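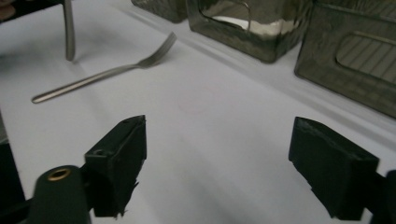
One visitor to the open day at our Honum workshop asked whether a hand tool with no motor in it should be sold as robot equipment at all. The question comes up often enough to answer on this page. The Plullotska hand-held gripper is held and closed by a person. Its fingers have the same shape as those on our arm-mounted gripper, so a grasp that works by hand can be tried on the arm without changing the contact surfaces.

Demonstration table

The table at the open day is laid with ordinary tableware on a white top. A fork lying flat is the hard item for most visitors. The handle is slender and sits close to the surface, and the finger tips have to come down level on both sides before the jaw is closed. Smoky glass containers stand along the far side. Glass should be approached slowly and squarely, with light pressure.

Fingers

Black, supplied in pairs, left and right. Each finger is held by screws and can be changed at the bench. Rubbery edges wear with use — inspect them before each session and replace both fingers together. Spare pairs are ordered under the same product name as the tool.

Service interval: 2000 closures
Fingers supplied with each tool: 2 pairs
Warranty: 12 months
Minimum order, spare pairs: 5

Use

Hold the tool with the jaw open and both finger tips in view. Lower it until the tips touch the table, then raise it slightly. Close on the item and lift straight up. For thin items, turn the wrist so that the fingers close across the handle, near the balance point. Do not use the fingers to push or drag heavy items.

The tool is not rated for hot cookware or for contact with food.

Visits

The next open day at Honum is on 01/07/2018. Visitors may handle the tool at the table and then see the arm-mounted version run on the same items. Bring your own parts if you want them tried; sharp blades and filled containers are not accepted. Places are booked through Bromamley, our distributor. Buyers in the Moynihan area can also borrow a tool for a trial period — ask when booking.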